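Tetow Community Help
Home and Furnishings > Cabinets and Sideboards

One drawer front sits forward of the others on a white sideboard

Posted by Yetunde Adeyemi
26 Feb 2023

I would be grateful for advice on a white sideboard in our staff dining room. It has drawers in the upper part, each with a black bar handle, and glass doors underneath. The unit was assembled in October and has been used daily for table linen and serving pieces.

When the left drawer is pushed fully home, its front stands 6 mm proud of the drawer beside it. It runs smoothly until the last part of its travel, where it meets a soft resistance and stops. I have emptied it and found nothing behind it. I have also tightened the screws that hold the handle, without any change.

My questions are whether this can be corrected without removing the cabinet top, and whether the dishes kept on top should be taken off before any work is done.

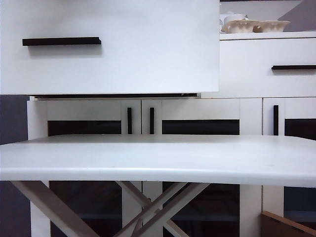
Drawers with black bar handles, glass doors below, and the cream dishes on the top.

The assembly sheet has been mislaid. The unit stands against a wall and can be moved by two people if necessary.

Malte Ackermann
Member, 9 posts

Please check the wall side first. A skirting board or a cable behind the cabinet can press on the back panel, and the drawer will then stop early. Ours did this and we only had to move the whole cabinet forward.

Kathleen Mac Mathúna
Moderator, Furniture section

The cabinet top does not need to be removed. A drawer that moves freely and then stops short of its closed position is, in most cases, not fully engaged on its runners. The following procedure applies to the common type of side-mounted runner with release levers.

Take the dishes off the top before beginning. The cup or bowl behind them should be moved as well. Ceramic pieces standing close together will knock against one another when a drawer is lifted out and the cabinet shifts.

Extend the drawer as far as it will go. Locate the release lever on each side, press both at the same time, and draw the drawer straight out. Place it on a folded blanket with the front facing upward. Push both runners fully back into the cabinet and confirm that they come to rest at the same depth. If one stops short, inspect the rear bracket and tighten its 2 screws.

Wipe the runners with a dry cloth. Do not apply cooking oil, as it collects dust. Set the drawer back on the runners, keep it level, and close it with even pressure from both hands until the catches engage – a click should be heard on each side.

If the front still stands forward, the fault probably lies between the front panel and the drawer box. Open the drawer and look along the joint from above. A visible gap indicates that the fixing cams have loosened. Turn each one clockwise until it is firm and no further, particularly in particleboard, which strips easily.

Where the runners are of the concealed type, mounted under the drawer, the levers will be found beneath the front corners. The remaining steps are the same.

Hideaki Tsuchiya
Member

I agree with the above. I would add that the glass doors should be kept closed while the drawer is out, and secured with low-tack tape if the floor is uneven. It is also advisable to check the cabinet with a spirit level. A twist in the frame can hold one drawer forward even when the runners are in good order.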